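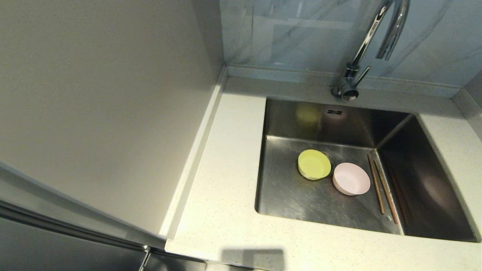

Two bowls and a pair of chopsticks in a stainless steel sink.

Matero Pictures Renews "Rafferty" for Two More Seasons

January 3, 2019

The cable drama "Rafferty" will be back for a sixth and a seventh season, Matero Pictures announced in a short statement. The order covers both seasons at once, the first time the studio has committed to more than one year of the show.

"Rafferty" follows a family that runs a failing ferry company on a lake in northern Minnesota. It began as a modest summer series and moved to the fall schedule after its second season, when late-night reruns started to draw more viewers than the first broadcasts had. The fifth season started in October and still has two episodes left to air.

The main cast is expected to return, although the studio did not say whether every contract has been signed. Pay talks with the leads had gone on through much of the fall. According to the statement, the new deals include a raise for each of the principal actors and a small share of the money the show earns from streaming. Matero did not release any dollar amounts.

Streaming income was the main sticking point. The actors' original contracts were written before the series was available online and paid them only for cable reruns. The show has since become one of the most watched titles on Grenia, the subscription service that picked up the first three seasons and later added the fourth. Under the old terms, the cast received nothing from that sale.

Grenia will also carry the new seasons. Episodes will go up on the service the morning after they air on cable, instead of months later as they do now. The fifth season will be added in one batch once the finale has been shown.

Filming is set to begin in the spring at Buton Stages, where the ferry office and the family's house have stood as permanent sets since the pilot. Outdoor scenes will again be shot on location. The studio said it plans to film both seasons close together to save on the cost of taking the boats out of the water and putting them back in - an expense that has come up in almost every budget report on the series.

Each new season will be shorter than the ones before it. Viewers can expect two fewer episodes per year, a change the writers had asked for. The show's last few seasons were criticized for slow stretches in the middle, and this year's two-part story about the insurance hearing got some of the weakest reviews of its run.

Matero did not say whether the seventh season will be the last. The statement described the order as "the next chapter of the story" and left it there. A spinoff set at the rival boatyard, first discussed two years ago, is still in development and has no network attached.

The fifth season finale of "Rafferty" airs later this month. No premiere date has been set for season six.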